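Carivside Packing Table

Notes and file list for the box-packing set, version 2

The set covers one activity: putting small household goods into an open cardboard box on a table. It was put together at the Jenbridge site and is kept by Máté Bodnár. There are 1,589 clips in this version. Version 1 had more than 100 clips with missing labels, and those have been removed.

Boxes are plain brown shipping cartons. Some have print on the outside and some don't. They are used with the top open, and the flaps may be folded out, tucked in or left wherever they fell. We did not try to standardize this. Cartons were reused until the corners went soft.

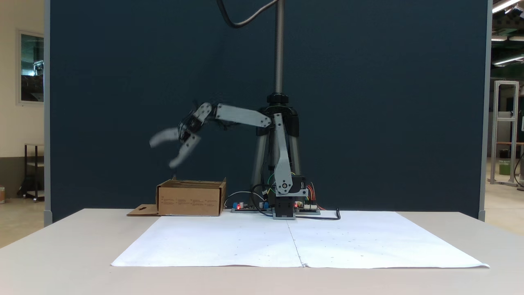

Each clip has one row in clips.csv with the item name, the box size and the position of the box on the table (left, center or right). Position is judged from the front of the table. Box size is outside length in centimeters, and the largest is 40.

Items came from the Britura and De Luca lists. The lists overlap, so an item that appears in both keeps its Britura name. Spelling follows items.txt.

Known problems

Flap state was only recorded from April on. Earlier rows have "unknown" in that column.
A few rows give the box position as "middle". Read it as center.
Items dropped outside the box are labeled "out", even if they ended up on a flap.

Last edited 28 January 2018. Send label fixes to Máté with the clip number and the column name.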